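Tube, elbow, panel: building up the Nastideck rack

The Nastideck rack is sold as a kit of white plastic tube, push-fit elbows and moulded panels. The workshop at Jultley has been putting the kits together since August, and the fitter in charge of the room agreed to go through the order of work, starting with the floor.

"We put black plastic down before we open a box," the fitter said. "The parts are white and so are most of the floors they end up on. If you drop an end cap on a pale tile you can spend ten minutes looking for it."

The uprights go in first. Each one is pushed into its fitting and turned a quarter to seat it, then left a little out of true until the horizontals are in. "People want to square it up at once. Leave it leaning. The joint needs some slack or the next tube will not enter."

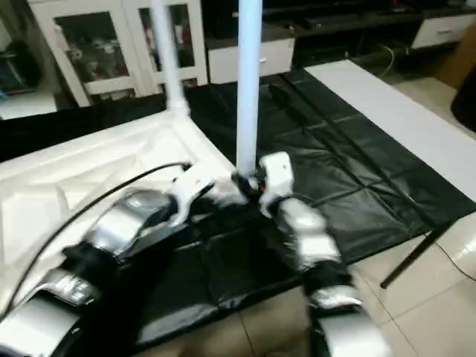 How far apart should the uprights stand?

At 300 mm between centres on the short side, measured at the base. The fitter takes the same measurement again at the top once the horizontals are in, and accepts a difference of 2 mm.

The tubes come in two lengths that are easily confused, and the fitter sorts them before starting. Long ones are laid side by side on the table, all pointing the same way. Caps go on while the tube is still loose. "You can push a cap on later, but then you are pushing against the whole rack, and something lower down moves." 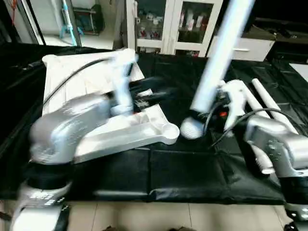
Panels

The panels are thin-walled mouldings, open on the underside, with ribs between the outer walls. The fitter rests each one with its ribs upwards and checks it for flash, the thin excess left where two halves of a mould meet. Any that is found comes off with a blade held flat to the wall.

"Look where the ribs run into a boss. That is where the plastic is thickest, so it shrinks most as it sets, and you can get a slight hollow on the other face. It does no harm to the strength."

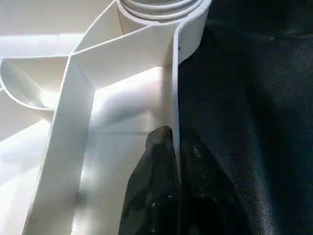 "What does matter is the wall at the edge. If it bows outwards, the panel sits proud of the tube and rocks. I put those to one side and try them on another rack — they will often fit a different pair of uprights."

The current instruction sheet, written by Palaniappan, allows for this and no longer ties a panel to a numbered position. The fitter regards that as the best change in it. The worst is the tube diagram on the back, printed too small to read at arm's length.

Packing material is left until the end. Sheeting is bunched up close to the work and goes out in one load on Wednesday.

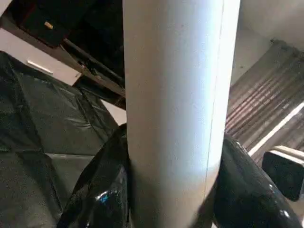
White tube and black plastic, Jultley workshop

The next kits will have a longer elbow supplied by Itach. The fitter has tried two and found them stiff to push home. "They hold well once they are in. I would want a rubber mallet on the list of tools."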